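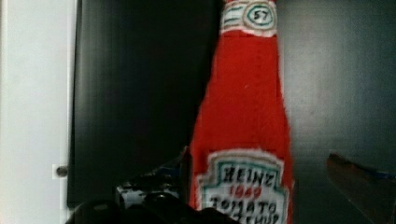 Flevura: frequently asked questions

Flevura is the software that sits between a robot's cameras and its arm and decides what to do next. These are the questions that reach the support inbox most often, with the rude ones reworded.

Getting started

What does Flevura do?
It takes pictures and joint positions in, and sends motion out. In between are a perception module, which works out what is on the table and where, a planner called Latier, which finds a way for the arm to get there, and a controller, which follows the plan and complains when it can't. You can run all of it or only the parts you like. Most people say they'll only use the perception and are writing to us about the planner by Thursday.

Do I need both a wrist camera and an overhead one?
No, but you'll be happier with both. The overhead view knows where everything is and is vague about the details. The wrist view is excellent on details and has no idea what's going on elsewhere. Flevura merges the two if their clocks agree. If the clocks don't agree it will still merge them, with great confidence, and you'll spend an afternoon wondering why the arm keeps reaching for where things used to be.

Which arms are supported?
The list is in the driver folder. If yours isn't on it, you need to write a driver, which means filling in 5 functions. Four are easy.

Perception

Will it recognise my objects?
If they look like things it has seen before, usually. If they are soft versions of things it has seen before, it gets interesting. Take a red plush ketchup bottle with HEINZ stitched across the label and a wobbly 57 on the neck. The text reader says ketchup. The shape model says bottle. The edge finder, which was brought up on hard objects with proper outlines, meets all that fuzz and declines to commit. By default the text reader has the casting vote on what a thing is and no vote at all on how to hold it. Please leave it that way. Grip force set for glass is a different matter from grip force set for felt.

Why is part of the wrist image always black?
Probably your own gripper. The fingers sit very close to the lens, so they come out big, dark and blurred, usually along the bottom. Run the self-mask tool once with the fingers open and once with them closed, and Flevura will ignore those pixels from then on. Skip it and sooner or later you'll get a detection called "unknown object, very near", which follows the arm wherever it goes.

Does it need to see the whole object?
No. From close up it rarely will. When the top and bottom of something run out of view, the wrist module fills in the missing extent from the last overhead estimate. The log marks these values as "inherited", so you know who to blame.

It thinks the holes in my table are objects. Can I stop it?
Yes. Small dark round holes on a white surface look, from above, a lot like small dark round things. Take one overhead picture of the bare table, run the background tool on it, and save the result as your surface map. You'll have to do it again if the table or the camera moves. Leaning on the table counts as moving it.

How fast is it?
On our reference machine the overhead pass takes 154 milliseconds and the wrist pass 23. On your laptop, on battery, with a browser open, we couldn't say and would prefer not to find out.

Planning and control

How does Latier cope with a crowded table?
It treats everything it isn't going for as something to avoid, plus a margin. On a table with two big pots, a colander, a plate and a mug, those margins soon start to overlap and Latier reports "no path" while you stand there looking at a perfectly good path. Lower the margin for light objects before you lower it for heavy ones. There's a per-object setting. Setting everything to zero is also possible, and we've had the photographs.

Why does it prefer to come in from the side?
It doesn't have preferences, only costs, and the cost of dragging a cable loop over a bowl is quite high. If your cables hang in loops off the arm, describe them in the cable file. Latier models them as a sort of fat sausage. Dionysis Katsaros wrote that part and has asked for it to be called a swept volume, so in the manual it is.

The arm stops just before the object and stays there. Is it broken?
It's waiting for a fresh wrist image. The controller won't close the fingers on an old one. Check the camera feed first, then the network, then whether somebody has left the step-through switch on. It is nearly always the switch.
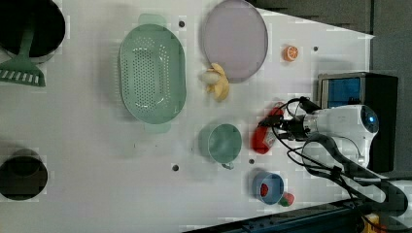 Can it tell toy food from real food?
Not reliably, and the planner doesn't much mind. A toy banana and a real one get the same path. What you can set is the label group: put the pale yellow bunch, the orange slice and the little strawberry under "toy food" and you can ask for "everything edible-looking into the blue bowl" in one go. The word "edible-looking" is in the language parser because people kept typing it.

It put two names on one red thing. Which is right?
Possibly neither. Something red, half hidden by metal fingers and seen from overhead, could be a pepper, a bottle cap or any number of other things. Flevura keeps every name that scores above the threshold and picks one when a closer view comes in. If you need a single answer early, raise the threshold and accept that it will sometimes be a wrong single answer.

Tooling

What is Meireles?
The calibration and replay tool. It ships with Flevura and opens in its own window. You can scrub through a recorded run, see both camera views side by side and watch the planner change its mind. Old recordings open in new versions. New recordings do not open in old versions, and the error message for this has been improved.

How big are the recordings?
About 146 megabytes for a short session with two cameras. Turn off depth logging if you don't use it.

Can I use it commercially?
Yes, with a licence from Watness, who look after that side of things. Teaching use is free. Teaching yourself at work, on a product, for money, is commercial use.

Where do I report a bug?
Use the tracker, and attach the Meireles recording. A description of what the arm did is welcome too, but "it went funny" is already open and has a long thread.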